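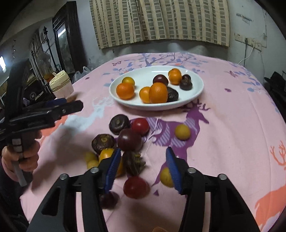

The round table in October, with fruit on the oval plate and more still out on the deer cloth.

Bralholm Fruit Table: October progress report to the Serkon small grants office

Hi all,

You asked for a page or so on where the money has gone and how the table is doing, so I'll start with the table and get to the money further down. October was our busiest month so far and I'm really pleased with it!

Quick reminder for anyone new on your end. The Fruit Table is the round table in the front room at Bralholm, and the idea is that people handle fruit before they eat it. We tip it out on the cloth, they pick it up, smell it, sort it onto a plate any way they like, and then we wash everything and cut it up. Families drop in after school, and the older tenants from upstairs come in the late morning when it's quieter. 28 households are signed up now, nearly all of them from the Bralholm buildings, plus a handful from the Echevarría side of the road who heard about it at the bus stop.

The big change this month was mixing the sizes. In September I kept putting out apples and pears, and the small kids were done in a couple of minutes and off under the chairs. So for October I went little. Cherry tomatoes in red, yellow and orange, dark plummy fruit, the brown mangosteen sort with the flat tops, and bigger orange fruit to anchor the plate. People slowed right down. A cherry tomato rolls, so you have to chase it a bit, and the chasing is most of the fun (I've swept a few out from behind the radiator).

We've also had a running argument over whether tomatoes belong on a fruit plate. I stayed out of it. One of the grandfathers did not, and he and a second grader went back and forth until the snack was ready. I'd call that a good morning.

The mangosteen shape has been the real draw. Plenty of people had never held one and they go for it first, turn it over, ask what's inside. I've kept the dark ones for the middle of the table so everyone can reach. They do sometimes get confused with the plums if you're across the room, and I've started letting people guess by feel with their eyes shut, which the upstairs group likes a lot more than I expected.

The tablecloth. I know there was a question mark next to this in the budget! We bought the pink one with the lavender, the blue leaves and the deer on it, and I'd defend it to anyone. The plain white cloth we had before made the whole thing feel like a clinic. With this one the little kids park fruit on the deer ("this one's hungry"), and a yellow tomato ends up on a deer every single session. It has been through the wash more times than I can remember and it's holding up fine. The white oval plate is the old one from the kitchen, so that was free.

Money, then. The weekly shop has been averaging 49 dollars, a little over plan. The mangosteens are what push it up and I don't want to drop them. I've saved some of it back by getting the cherry tomatoes loose from the Claltell market at closing time, and they've been good about letting me pick through for firm ones. The cloth, the cutting boards and the extra bowls all came out of the set-up line and there's a bit left in there. Receipts are in the same envelope as last time, in order, I promise.

A couple of things haven't gone well. We ran out of fruit at 2 of the afternoon sessions and had to stretch it with crackers, so I need to shop bigger for those and smaller for the mornings. Also, washing everything after the handling takes longer than I allowed for. We have one sink, and people get hungry watching me. I'd like a second colander and a big basin so I can wash in batches while the sorting is still going on. It's a small ask and I've put it on the form.

The take-home cards have been slow too. I wrote three and only the plum one is getting picked up. I think they're too wordy. I'm going to cut them down to a line or two each and put the price of the fruit on the back, as that's what people ask me at the door.

For next month I'm planning to keep the small fruit and add something with a rough skin so there's more to feel. I'd also like to try a later start for the parents who get off work after we've packed up. If it fills, I'll come back to you about the extra shop. If any of you want to stop by, late morning is the best time to get a chair.

Thanks again, and call me if the envelope doesn't add up.

Indira Murthy
Bralholm Fruit Table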